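1,109 demos and counting

Sep 25, 2021

We passed 1,109 demonstrations this week and I'm still grinning! Back in January, Dela and I thought 500 would be plenty for Pascual (our name for the policy, don't ask). Then we tried it on things it had never met and it went to pieces, so back to the hand-held gripper it was.

What has helped most is variety. New tables, new lighting, people wandering about behind, all of it. Boris keeps the bad takes too, in a folder of their own, and I've come round to that. My wrist hasn't, quite. Next up is retraining with a batch size of 128, then 8 new objects I'm dying to try. 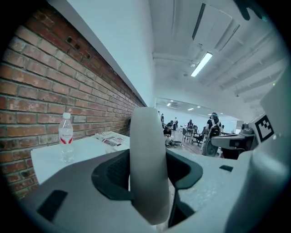

Gripper in hand, by the brick wall.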